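Rumside Flat-Fold Moving Boxes, Medium, Pack of 16
Reviewed February 28, 2018
My rating: 4 out of 5

I've moved three times in the last nine years and I swore after the last one that I'd never again beg the liquor store for their leftovers. So this time I went and bought proper boxes like a grown-up! I got the Rumside mediums from Grarkia, one pack of 16, and they came strapped together in a big flat slab that I could just barely get up the stairs by myself (I rested on the landing, no shame).

First impression: plain brown cardboard, and I mean plain. The handle slots are punched but not pushed out, so you have to poke them through with your thumb, and after the fourth box my thumb was over it. Use the end of a wooden spoon. 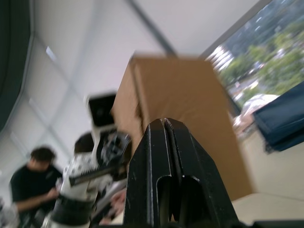

Do they hold up with books in them?
Half full of books, topped off with towels or sweaters, they do fine. I filled one all the way with cookbooks to see what would happen and the bottom sagged when I lifted it, even with a double strip of tape. Get the small size for books. Your back will thank you too.

Folding them is the part I had the most opinions about. They come flat with one side seam already glued, so you open the thing out into a square, fold in the short flaps, then the long ones, and tape. Sounds simple, and by the sixth or seventh it is, but the cardboard is stiff when it's new and wants to spring back flat on you while you're hunting for the tape gun. My trick is to run each crease back and forth a couple of times before I try to square it up. Bend the flap all the way one direction, press it down, then all the way the other direction. It takes a few seconds and the box behaves so much better afterward. 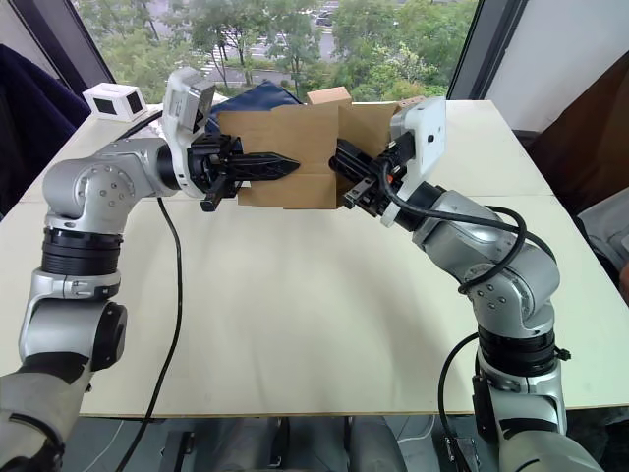
Do it on a table, too, if you have a big one. I started out on the living room floor and my knees gave up before I did. At table height you can lean on the folds with your forearms, and the tape goes on a lot straighter. Having a second pair of hands to keep the flaps closed is even better, but I managed most of mine alone with a heavy dictionary on top.

For comparison, I still had a few Brirnholm boxes from the last move. Those are thicker and they shrug off being dropped, but they cost more and they're a real fight to fold. The Rumsides are easier to work with and easier to break down afterward. I've reused a couple of mine already to store winter stuff, and the edges are where they start to look tired. The corners stay nice and square, though, and I haven't had one split on me yet.
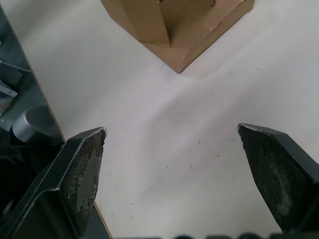 Box on the tabletop, with a creased, worn edge along one side.

I took off a star for the handle slots and for that saggy bottom. I'd still buy them again, and I probably will in May when my sister starts packing. If you're doing a whole house, get two packs and a decent tape gun, and skip the roll of free tape that comes with them. It tears if you look at it funny.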